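Section 4. Setting Up the Kitchen Table for an Open Day

This section covers the Pandden tabletop arm when it is shown to visitors. For normal lab use, see Section 3.

4.1 Laying out the table

1. Switch the arm off at the base before you put anything on the table.
2. Place the toaster oven at the right side with its door facing left. Leave it unplugged.
3. Set the oval colander on the left half.
4. Put the toy foods and the dishes between the colander and the oven.
5. Switch the arm on and wait for the blue light.

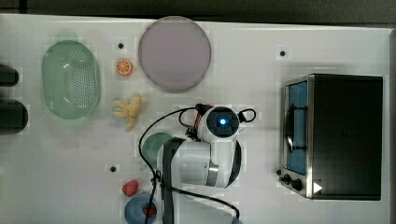
Figure 4-1. Arm over the table with colander, plates, toy food and oven.

Note: The layout does not have to match the figure. Visitors may ask for items to be moved. Stop the arm first.

4.2 Running the demonstration

1. Stand where you can reach the emergency stop without leaning over the table.
2. Load program 106 for the plate task or program 129 for the colander task.
3. Tell visitors which item the arm will go to, then press Start.
4. Let the program finish before you take questions.

CAUTION: Keep hands off the table while the arm is powered. A program can pause for several seconds and then move again.

At the Westden open day we ran the plate task most of the morning. People wanted to see the ketchup bottle, so keep it close by.
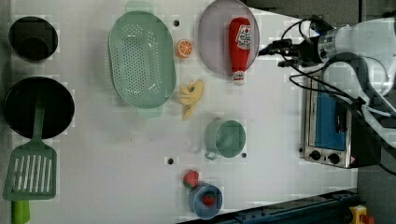 Clellska Demonstration Guide
Written by: Ní Bhriain, Visitor Demonstrations

4.3 Checking cables between groups

1. Press Pause and wait for the arm to stop.
2. Follow each cable by eye from the wrist to the table edge.
3. If a cable has come out of its clip, switch off and press it back in.
4. Clear any item a cable is resting on. 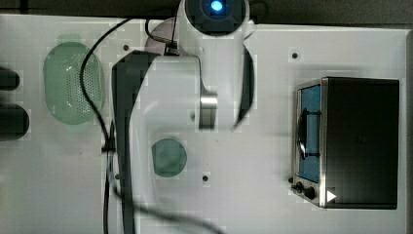 Repeat the check after every group, even when the next one is already waiting. If error 74 shows on the screen, the arm has met more resistance than it expects. Press Reset once. If the error returns, end the demonstration and go to Section 7.

4.4 Closing down

1. Send the arm to its rest position.
2. Switch off at the base.
3. Pack the toy food in the Pandden case.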